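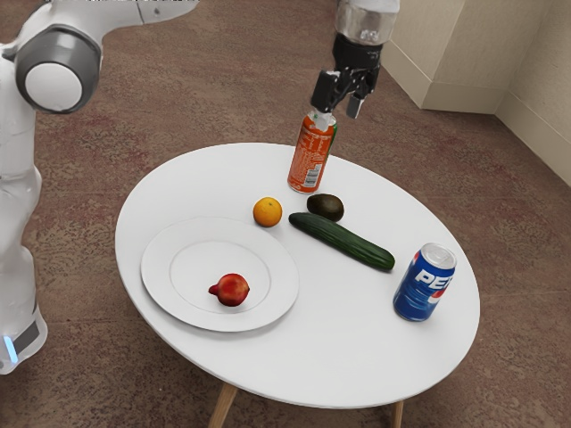

Kammerorchester Tollton eröffnet Spielzeit mit verlegtem Serenadenkonzert

Das Kammerorchester Tollton beginnt seine neue Spielzeit am 7. August mit einem Serenadenabend im Voltel-Saal. Das Konzert war zunächst für den Innenhof des Stadtmuseums vorgesehen. Wegen der andauernden Pflasterarbeiten steht der Hof im gesamten August nicht für Veranstaltungen zur Verfügung, so dass der Trägerverein in Abstimmung mit der Stadt die Verlegung beschlossen hat. Bereits erworbene Karten behalten ihre Gültigkeit, die Plätze werden am Einlass neu zugewiesen.

Auf dem Programm stehen drei Werke: eine Bläserserenade der Wiener Klassik, ein selten gespieltes Divertimento für Streicher und, nach der Pause, eine Auftragskomposition für Kammerorchester und Solobratsche. Das neue Werk trägt den Titel "Dundero" und wurde vom Orchester gemeinsam mit der Musikschule Tollton in Auftrag gegeben. Es ist viersätzig angelegt und verzichtet auf Schlagwerk; die Solostimme übernimmt die Stimmführung der Bratschen aus den eigenen Reihen.
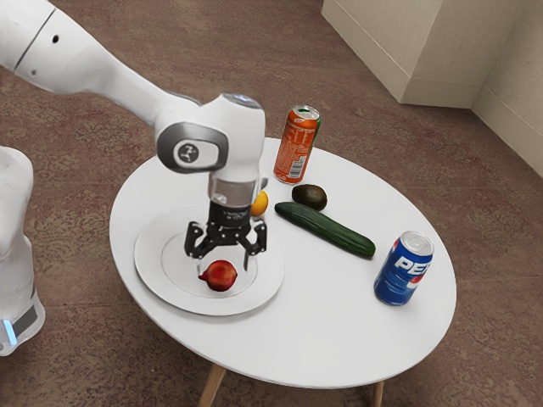 Über dem weißen Teller: der geöffnete Greifer mit zwei schwarzen Fingern, darunter eine rot-orange Frucht.

Das Orchester tritt in einer Besetzung von 33 Musikerinnen und Musikern auf. Für die Bläserserenade wird das Podium zur Pause hin umgebaut, weshalb sich diese auf eine knappe halbe Stunde verlängert. Der Saal ist in dieser Zeit zu räumen - das Foyer und die Terrasse bleiben geöffnet.

Mit dem Ortswechsel verbindet der Trägerverein auch eine akustische Überlegung. Die Bläserserenade wurde in Tollton bislang stets im Freien gegeben, zuletzt bei wechselndem Wind und mit hörbaren Einbußen in den tiefen Stimmen. Im Voltel-Saal sitzen Hörner und Fagotte erstmals vor der holzverkleideten Rückwand, die Kontrabässe rücken auf die linke Seite. Die Sitzordnung ist in zwei Anspielproben festgelegt worden und soll für die weiteren Konzerte der Reihe beibehalten werden.

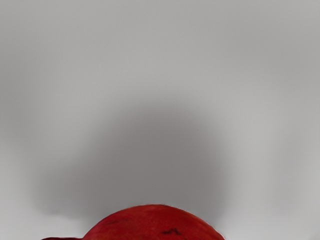

Rote Kuppe vor glattem grauem Grund.

Der Einlass beginnt um 18.30 Uhr, das Konzert um 19.30 Uhr. Eine Einführung in das neue Werk findet um 18.45 Uhr im kleinen Probenraum statt. Dort stehen 100 Plätze zur Verfügung, eine Reservierung ist nicht möglich. Wer an der Einführung teilnimmt, erhält auf Wunsch einen Auszug aus der Partitur mit den Themen der vier Sätze.

Restkarten sind an der Abendkasse sowie im Bürgerbüro erhältlich. Schülerinnen und Schüler der Musikschule haben gegen Vorlage ihres Ausweises freien Eintritt, soweit Plätze vorhanden sind. Karteninhaber, die den neuen Veranstaltungsort nicht wahrnehmen können, erhalten den Kaufpreis bis zum Tag vor dem Konzert zurück. Die Erstattung erfolgt ausschließlich über die Stelle, bei der die Karte gekauft wurde.

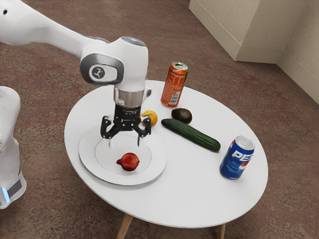
N. Farahani

Die Spielzeit umfasst neben dem Serenadenabend eine Matinee, ein Chorkonzert und das Neujahrskonzert. Das Programmheft liegt im Stadtmuseum und in der Musikschule aus. Abonnenten erhalten es mit der Post. Für das Chorkonzert sucht die Kantorei noch Stimmen im Tenor und im Bass; die Proben beginnen nach den Schulferien. Anmeldungen nimmt das Sekretariat der Musikschule schriftlich entgegen.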